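Week three with the Drekix arm and I have opinions. Thread, because the vendor's page says "near zero upkeep" and I'd like a word with whoever typed that.

First, fingers. The gripper finger screws back out. Every session. I mark them with a paint pen and by the time I stop for lunch the marks don't line up anymore. The manual says thread locker is "optional." Sure it is.

Second, zeroing. You're supposed to home the gripper once and forget it. I home it every 30 cycles now, after it spent a whole afternoon closing 2 mm short and logging every one of those as a good grasp. The log said success. The log always says success.

Third, the cable. The Tarkura install guide shows it tied down tight at the wrist. Do that and the wrist tugs on the connector at full rotation. I leave slack and check it by hand, full roll both ways, before anything else moves. If somebody has a cleaner routing I'd love to see it, and I mean on a real arm, not in a render.

Current job is tableware. Steel bowl, steel plate, one fork, patterned tabletop.
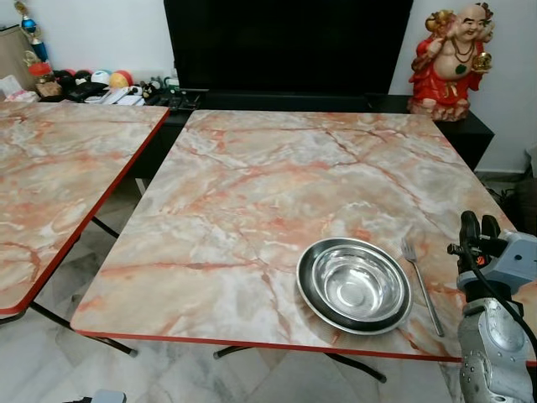 Arumugam replied that I'm blaming the hardware for what sounds like a bad mount, and that a solid base would fix the finger screws and half of the zero drift in one go.

Maybe. I re-torqued the base bolts to 12 like the sheet says and ran the same job again. Screws still walked. The drift got a bit better, I'll give you that, but "a bit better" isn't half.

Fourth, polished steel. Wonside's depth plugin claims it handles shiny parts "out of the box." Mine put the rim of a bowl nearly 14 mm too low, and the fingers went looking for it down there. I now set approach height by hand for anything with a mirror finish -- slow, boring, works most of the time.

So the morning list, for the two people who asked: finger screws, wrist cable, home the gripper, one dry close on nothing, one close on a known block. Write down the gap on the block. If it moved overnight, stop and find out why before you collect anything.

Support says firmware in February fixes the homing. They said the last one would too -- I kept the email.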